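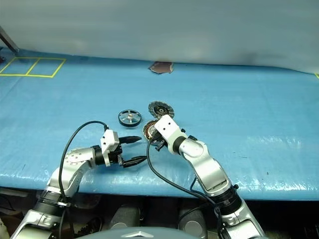
Trornness two-arm hire – worth it?

gritbin409
Anyone had the Trornness pair on trial? We strip and sort hub motors. Himham quoted us 200 a day, which made my tea go cold.

toft_s
Had it for nine days in April. Good with round things, sulky with cables. Ask for Skarphéðinn Toft (me, I do their demos, so salt to taste). 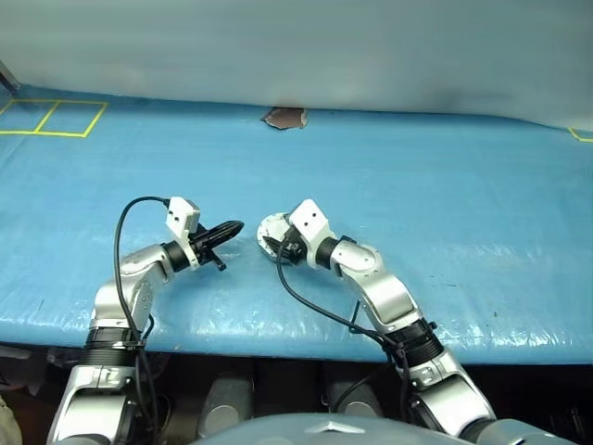
Re: Trornness two-arm hire – worth it?

vondracek_fan
A salesman reviewing his own stock, lovely. The Vondráček does the same job and the manual is only 31 pages.

toft_s
Thirty-one pages of apology, yes.

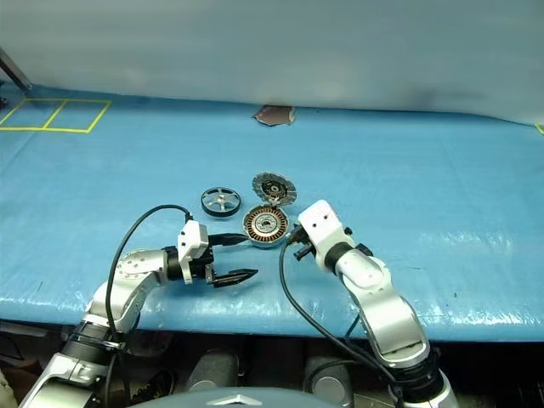 Filed under: Hire and trials

tove_h
I disagree with both of you. For stators and wheels the grippers are fine. The setup day is what you pay for, and Himham bill it as "familiarisation".

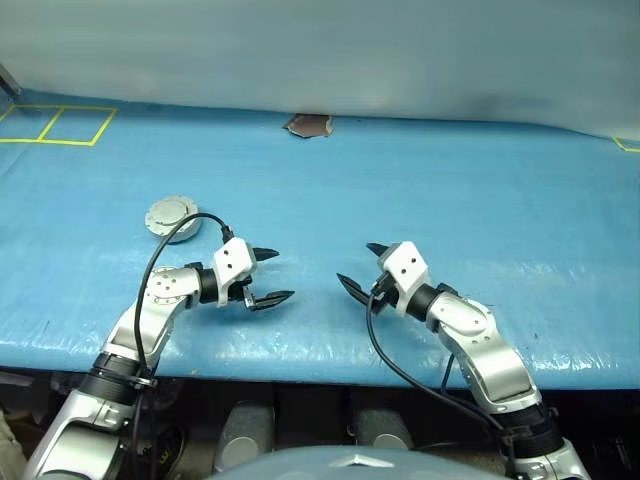 I'd take the week, haggle over that line and send it back if your lot can't teach it a new part by dinner time. Trurnholm knocked theirs off when I sighed down the phone.

gritbin409
Practising my sigh now.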